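Open afternoon at Darkavix shows how household skills are recorded for robots

WEDMONT – The doors of the Darkavix workshop in Trindthorpe Road were open to the public one afternoon in August, and 131 people came to see how the company prepares its robots for work in the kitchen and the dining room. It was the first open afternoon since the company moved to Wedmont from a smaller building near the river.

Visitors entered in small groups and were first given a short talk in the reception room. After that they went to the recording room, where a worker sat with a gripper in each hand and repeated simple tasks at a table. The company calls this work "hand teaching". The person moves the grippers, and the movements are stored so that a robot can later learn from them.

The task which interested visitors most was the one with a mug and a wire basket. Many of them had expected something more complicated, and they were surprised that such a small job is given so much time. A mug with a drink inside is difficult, the staff explained, because the grip must be firm but the mug must stay level.

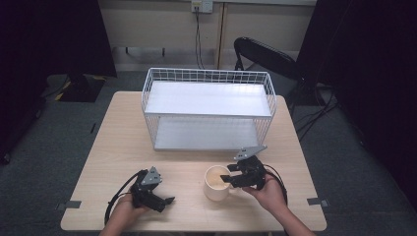 Practice and patience

Darkavix has collected 692 recordings of table tasks so far this year. The staff said that the recordings do not need to be perfect. If a worker makes a small mistake and corrects it in a natural way, the recording is normally kept, as a robot must also know how to correct itself. Recordings which stop before the task is complete are put in a separate folder and looked at once a month.

A worker does this job for no longer than two hours without a pause. The arms become tired before the hands, one of the staff told the visitors, and tired arms make slow and unsteady movements. New workers receive training for seven days before their recordings are used.

In the afternoon, visitors could also try a pair of grippers themselves. There was a queue in the corridor from three o'clock until closing time. Children from the age of ten were allowed to take part if an adult was with them. The most common difficulty was distance. People who are used to feeling a cup with their fingers found it hard to judge when the two black fingers of the gripper were near enough, and many closed them too early.
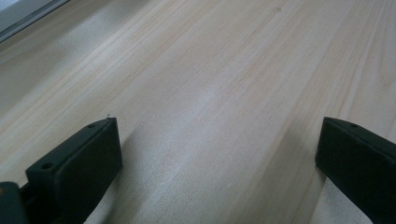 The staff advised them to look at the tips and to move the whole arm slowly before closing anything. After a few attempts most visitors managed to lift a light plastic beaker and put it down again. One boy lifted it at his first try and received applause from the people waiting behind him.

Questions from the public

At the end there was a discussion of half an hour. Several visitors asked if the robots will replace people in care homes and canteens. The company answered that its present project, named Kwok, is meant for people who live alone and have weak hands, and that a robot from this project will not be ready for sale for some years. Another visitor asked about noise, and a third wanted to know if the grippers can be washed. They can be wiped with a damp cloth, was the answer, but they should not be put under the tap.

A neighbour from the same road said she had passed the building for months and had believed it was a furniture store. She was pleased to have seen the inside, although she would have liked more chairs in the reception room.

A second open afternoon is planned for the spring. Places will be free of charge but must be booked, as the recording room is small. Schools in Wedmont that wish to bring a class can ask at the reception for a separate morning visit.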